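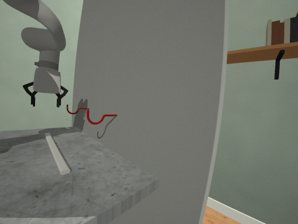 1/ Moving the allotment seed swap to Mostyn this year

Right, quick thread as my inbox is a mess. Fodunport hall is shut all August for the roof so we're in the old school at Mostyn. Same hours. Doors at 2, tables cleared by 4.

2/ What to bring. Seed in paper envelopes please, not the little plastic bags, it sweats and then you get mush. Write the name and the year you saved it. "Bean, climbing, nice" was on eleven packets last time and I still don't know whose they were.

3/ Beans! Mariann Vincze has loads of the purple french one again. Crops late but keeps going till the frosts. Mine got up to the shed gutter. Also a few of her Tetadton peas, soak them overnight first.

4/ Tomatoes. If you grew more than one sort under the same cover they've maybe crossed. Fine to swap, just say so on teh packet. Squash is much worse, please dont bring squash seed unless you bagged the flowers.

5/ Someone asked how many packets we get. 928 last year, Hajnalka Vida wrote them all down in the green book. Hoping for 1,000 this time. Lettuce was a third of it, go easy on lettuce.

6/ Parking. Not on the verge. Lane behind the chapel is ok, or the bus stops right outside.

7/ Tea and cake as usual, money goes on the new water butt. Need one more person on the urn from 3ish. Will swap for garlic

8/ Oh and for drying stuff off: plate, windowsill, out of the sun, couple of weeks. Not the oven. Did that with a whole year of leeks once, none came up.

9/ Pastico compost order is separate!! Names to Hajnalka before the swap, she's ringing it through that evening. She needs how many bags and which plot you're on.

10/ Think thats it. Reply here if you want a table, first come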